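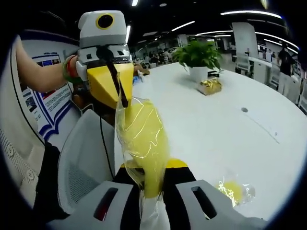
Reference > Law and public safety > Property crime > Catalytic converter theft

Catalytic converter theft

By Siwan Eynon
December 2021

Catalytic converter theft is the removal of a catalytic converter from a parked vehicle without the owner's consent, usually so that the metals inside it can be sold. It is treated in most places as a form of larceny or theft of vehicle parts. Damage done to the vehicle during the removal may be charged separately.

Background

A catalytic converter is part of a vehicle's exhaust system. It contains small amounts of platinum, palladium and rhodium, which help turn harmful gases into less harmful ones before they leave the tailpipe. These metals can be recovered and reused, and a used converter therefore has a scrap value even when the vehicle it came from is old or in poor condition. Thefts tend to go up when metal prices go up.

Method

The converter sits on the underside of the vehicle, between the engine and the muffler. Thieves commonly raise one side of the vehicle with a jack and cut the exhaust pipe on either side of the part with a battery-powered saw. On some models the converter is bolted in place and can be taken off with a wrench. The work is quick, and many thefts take place in driveways, apartment lots and commuter parking lots.

Trucks, vans and sport utility vehicles are frequent targets because a person can get under them without a jack. Hybrid cars are also targeted, as their converters often hold more of the valuable metals.

Effects on owners

The first sign of a theft is normally a loud roar when the engine is started. Cut wires, a damaged fuel line or a bent heat shield may be found as well. Repair costs vary with the model and can be more than an older vehicle is worth. In the United States, comprehensive auto insurance generally covers the loss, less the deductible. Liability coverage alone does not.

Investigation

Most converters carry no number linking them to a particular vehicle, and this makes stolen ones hard to trace. A person found with several cut converters may not be charged if no owner can be identified. Police usually ask for the time the vehicle was parked, any camera footage from nearby homes, and the plate number of any vehicle seen in the area.

In Rultimmont, 4 reports taken on one street in July were combined into a single case after a resident, Berwyn Gronow, gave officers footage from a doorbell camera. Detective Emlyn Cadwaladr said at the time that the cuts on the vehicles were alike and that the reports would be handled together. No arrest had been announced when this article was last revised.

Prevention

Common measures include parking in a garage or a well-lit area, fitting a metal shield or cage over the converter, and setting a car alarm to respond to tilting or vibration. Some owners have the plate number or vehicle identification number etched on the part.

The neighboring town of Triradow held an etching day at the Lenihan bus garage, where 20 vehicles were marked over three hours. The work was done by mechanics under Man-lok Wei, and each owner was given a window sticker.

Scrap dealer rules

Many states regulate the sale of used converters. Typical rules require the dealer to copy the seller's identification, record the vehicle the part came from and pay by check. Some also set a waiting period before payment. Penalties differ from state to state.

See also

Metal theft
Vehicle identification number
Scrap metal dealer licensing

Recently updated in Law and public safety

Bicycle registration programs
Mail theft
The Vutach copper wire case, by Cristian Tamayo
Noise ordinances
Police report numbers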